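Brannigan Road Case, two seasons in
Myrtle Rosenthal
July 31, 2025

I play bass in a four-piece out of Tunham and we do most of our touring in short runs, three or four nights, one van, home by the end of the weekend. For years my pedals traveled in a suitcase with towels packed between them. Last December I bought the Brannigan road case, the medium one, and it has been on every trip I've made with the band.

The outside is molded plastic with metal corners. Two latches on the front, one handle on top, a second handle on the short side. The side handle gets used more than the top one, mostly for dragging the case out from under the back seat. It has some flex in it but hasn't come loose. One of the corners is dented from a loading dock in Brendcombe and the lid still closes flush.

Inside there's a flat board covered in loop fabric, and the foam comes in a stack of sheets you cut yourself. I used a bread knife. The foam that touches the pedals is fairly soft, and after a summer in the van it had taken the shape of everything in there, so if you change your pedals often you'll want spare sheets. They're sold separately and cost more than they should.

The board lifts out, which was my main reason for choosing this over the Clivura. My guitarist has the Clivura and has to play with the bottom half of the case sitting on stage. On a small stage that matters. The Clivura does have better latches. Mine need a firm push, and the left one sometimes pops back open if a cable is sitting too high. I check it twice before it goes in the van.

Weight is the real drawback. Loaded, it's a two-hand carry, and there are no wheels. On the last run the room was up a back staircase and I took half the pedals out and made two trips. If you mostly play upstairs rooms, get the small one and leave the spare tuner at home.

Power is up to you. There's a cutout in the board for a supply underneath, and it fit mine with a bit of filing. The slot for the power cord is on the right, and most clubs we play have the outlet on the left by the drums, so I run an extension. A slot on both sides would have been easy to do.

I paid $200, and the price has held since. A suitcase and towels is still cheaper, and I got by that way for a long time with one broken knob to show for it. What I've gained is setup time. The board comes out, two cables go in, and I'm ready before the drummer has found his rug.

I'd buy it again in the same size. I'd order the extra foam with it and save the second shipping charge.
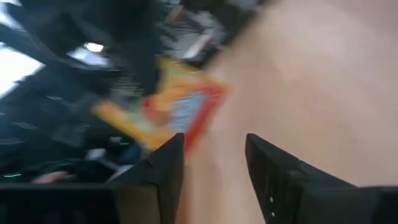
Two black gripper fingers, with an open gap between the tips.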